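Week 6: Getting a young company ready for investors

Welcome back, everyone. I hope the mid-term break gave you a chance to catch up on the readings, and if it didn't, don't panic, because this week leans on only one of them (the Tarnard case, in your course pack). Last time we looked at where early money comes from: savings, family, small grants, and then angels. This week we move along to the part most founders find a bit nerve-racking, which is opening up the books and the plan to a stranger.

Please have the Tarnard case beside you as you go through these notes. It's a teaching case, 27 pages with the appendices, and the cap table at the back is the bit we'll spend the most time on. You'll see the founders issued 1,000 shares at the start, split them evenly over a kitchen table, and put nothing in writing about what would happen if one of them left. Have a think about how you would feel reading that as an investor, and jot down a few lines before class. I do like to hear from the quieter end of the room!
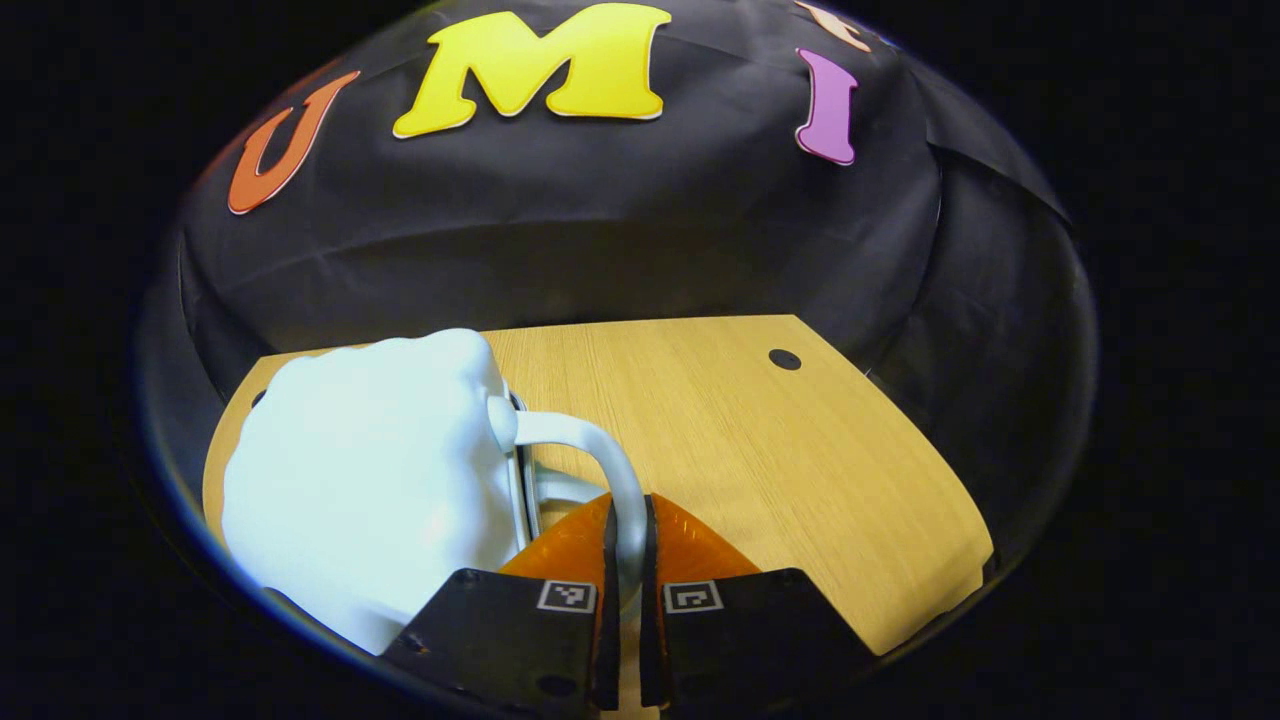 ULLARI, July - Ziststead, the software firm in our second case, has opened its first funding round to outside investors after two years of trading on customer revenue alone. The company sells scheduling tools to small clinics and says 85 per cent of its customers renewed last year.

I've given you that opening paragraph just as a business reporter might file it, and I'd like you to read it twice. The first time, read it as a friend of the company would. The second time, take a pencil and mark every claim you'd want evidence for. Renewed for how long? At the same price? Does a clinic that dropped to a cheaper plan still count?

Terms to know before the tutorial:

Pre-money valuation: what the parties agree the company is worth before the new cash goes in.
Dilution: the fall in an existing owner's percentage when new shares are issued.
Vesting: earning shares over time - the missing piece in Tarnard's early paperwork.
Data room: the organised set of documents an investor gets to look through.

The tutorial is on Tuesday in the Bahrami Room, usual time. Bring a calculator, your marked-up paragraph and the cap table exercise, finished as far as you can manage.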